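The Perkmont Prize Finds a Smaller Room

When Lakshmi Mudaliar walked up to collect the Perkmont Prize for screenwriting in June, she had a speech folded in her jacket pocket and left it there. She thanked her editor, named the two actors who had stayed with the film through a year of delays, and sat down. The whole thing took less than a minute.

"I had written something longer," she says. "Then I looked at the tables and everybody was still eating."

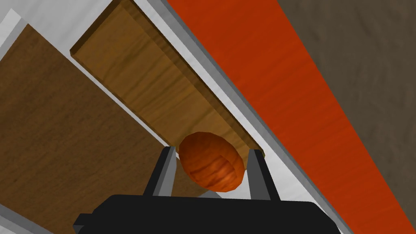 The Perkmont used to be a bigger night. For years it filled the old Lillthorpe theater, which seats 800, with a red carpet outside and a live broadcast on local television. The broadcast was dropped when the sponsor left, and this year the ceremony moved to a dining hall across the street. Tickets went to 442 people, most of them writers, crew members and their families.

Mudaliar, who grew up in Lillthorpe, remembers standing behind the rope as a teenager to see who got out of the cars. She did not recognize most of them. Her mother knew all the soap actors and called their names out to her as they passed.

Her winning script, Kamath, follows a retired film projectionist who is asked to identify a reel found in a flooded basement. It has very little dialogue in its first half hour. Several producers asked her to add a voice-over, and one asked whether the projectionist could be younger. She wrote 13 drafts before Iston, a small production company, agreed to make it more or less as it stood.
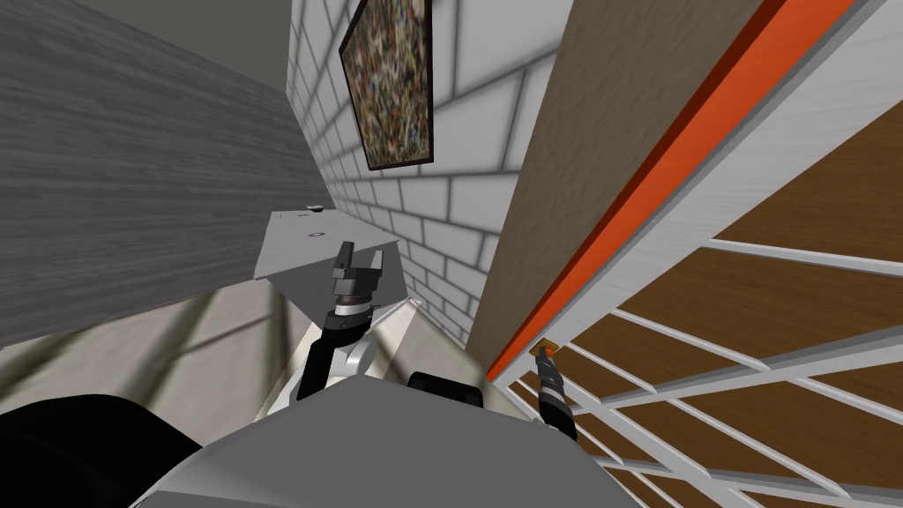
A framed abstract painting hangs high on a white brick wall.

The shoot was short and the money was tight. Iston had only 2 cameras for most of it, and the basement scenes were filmed at night so the crew could use a building that was open to the public during the day. Mudaliar was there for nearly all of it, which is unusual for a writer. She rewrote the ending on the second-to-last day after the lead actor said he did not believe his final line.

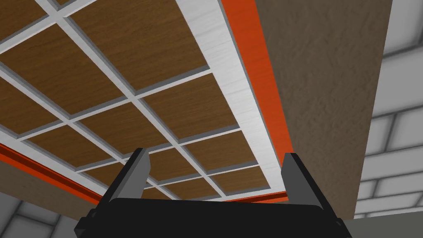
She now thinks he was right. The line is gone and the film ends on his hands.

Awards have not changed her routine much. She still teaches a writing class two evenings a week and still takes the bus to it. Her phone rang more than usual for roughly a month, mostly with offers to adapt novels she had not read. She has read one of them since and turned it down.

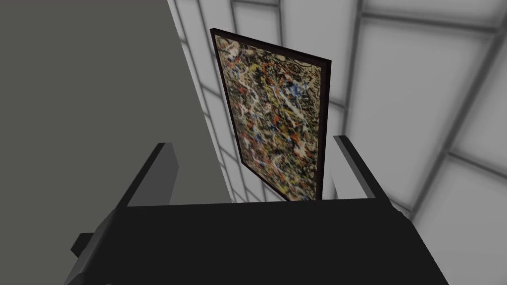
What she wants to do next is a comedy set at a regional radio station. Iston has first refusal, and she expects to deliver a draft before the end of the year. Kamath opens in theaters on 2nd September.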